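About Ostov

Ostov makes survey and map-drafting paper for land offices, schools and small engineering firms. The company works from one mill building in Temholm and a finishing shop in Stelenden. Standard stock is an uncoated cotton blend, cut and trimmed in Stelenden and held for 60 hours before packing so that the moisture content settles.

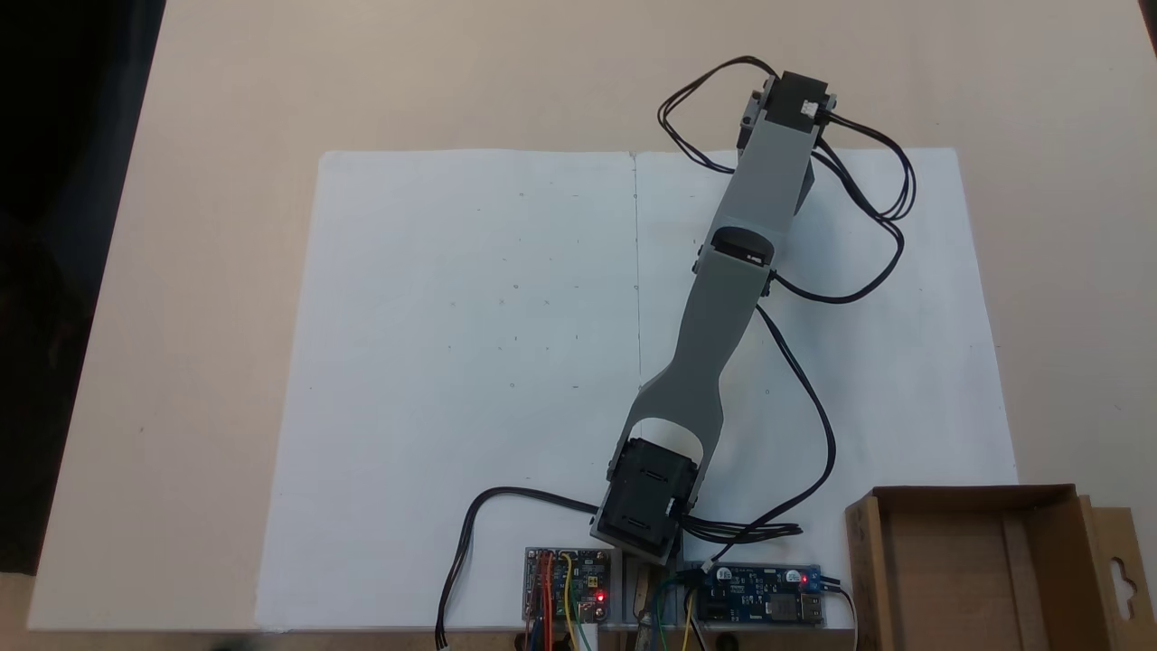
White sheets side by side, with faint pencil marks.

The catalog lists 279 items. Most are plain sheets; the rest are rolls, folders and storage tubes. Minimum order is 80 sheets per size — mixed sizes ship together on request. Orders above 2,000 sheets are cut to the customer's own dimensions at no added charge. 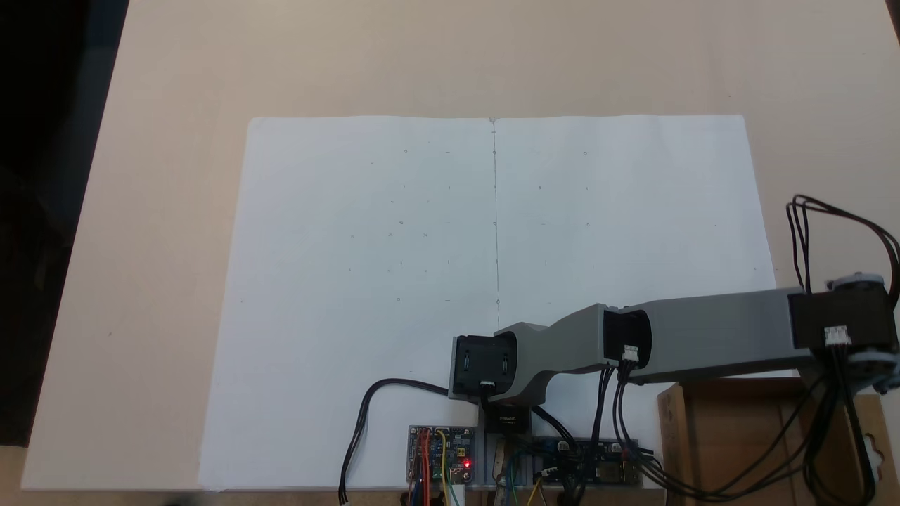
Tamayo, on switching its plan archive to our stock: we had the old drawings recopied in February and the line weights held up well. We would still like a wider roll.

A wider roll is in trial at Temholm. Sample packs are sent by mail and include one sheet of each weight.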